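# Keeping a white work surface clean where the panels meet

**Drullport** – posted 20 January 2020

Our office maintains a shared kitchen with a white tabletop that has a fine, slightly rough grain. The small metal dishes and glass jars we use for tea and sugar stand on it all day. Gray rings have begun to form under the metal pieces, and the thin lines where the top is joined are darker than they were in March. Staff have been instructed to wipe the table at the close of each day with a damp cloth. Please advise on a suitable cleaning method, and on whether the dishes should be kept elsewhere.

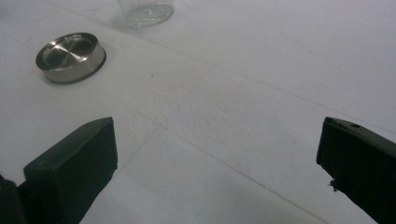

Nnaji replied that the dishes may stay where they are, provided that the undersides are dried before they are set down. Gray marks of this kind are usually metal rubbed off onto the grain, and a damp cloth alone will not lift them. The following method is recommended:

1. Clear the table and wipe away crumbs.
2. Mix a paste of baking soda and water.
3. Apply the paste to each ring with a soft cloth and leave it for 4 minutes.
4. Rub lightly in small circles – do not use steel wool.
5. Rinse with clean water and dry the surface fully.

For the joints, a soft toothbrush and mild dish soap are sufficient. Water should not be left standing on them, as it may work its way under the top. Test the paste on a corner first.

**Drokemberg**

We use felt pads. A sheet of 12 was enough for our whole counter.

**Protov**

The method given above is sound. I would add that bleach should be avoided on stainless steel, as it can pit the metal. If the lines remain dark after two cleanings, the dirt is likely below the surface and the joint may need to be sealed again. Kindly confirm what the top is made of before purchasing a sealer – the products differ.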